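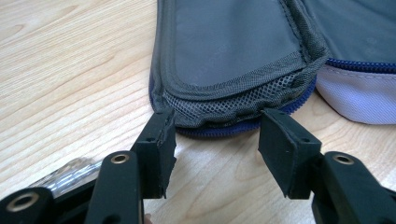
Should a small town library charge fines for late books? It shouldn't, and Honoleo ought to drop them this winter.

I have paid my share. Last December I owed for two novels I'd left at my sister's, and I put off going back for weeks. The sum was small. I just didn't fancy the talk at the desk.

According to the library's yearly report, fines brought in 3,420 pounds. Set that against the staff hours spent on letters, phone calls and arguments and there can't be much left over. 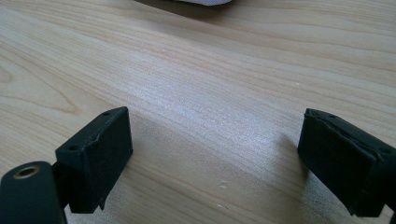

## Who stops coming

The same report says 306 cards are blocked for unpaid fines. Mirjana Pavlović runs the children's hour and told me that almost 17 of those belong to families she used to see every week. A blocked card doesn't bring a book home. It keeps the reader away too.

Garba Iyamu wrote on this page that fines teach people to be on time.

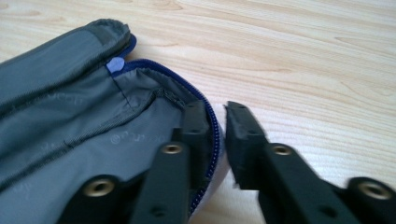 He has a point about fairness, as someone waiting for a book has a right to be cross. But a reminder two days before the date would do more for that person than a charge afterwards. Lost books should still be paid for, and I'd keep that rule as it is.

The council votes on the budget before the new year. I'd like the fines line taken out of it and the blocked cards opened again.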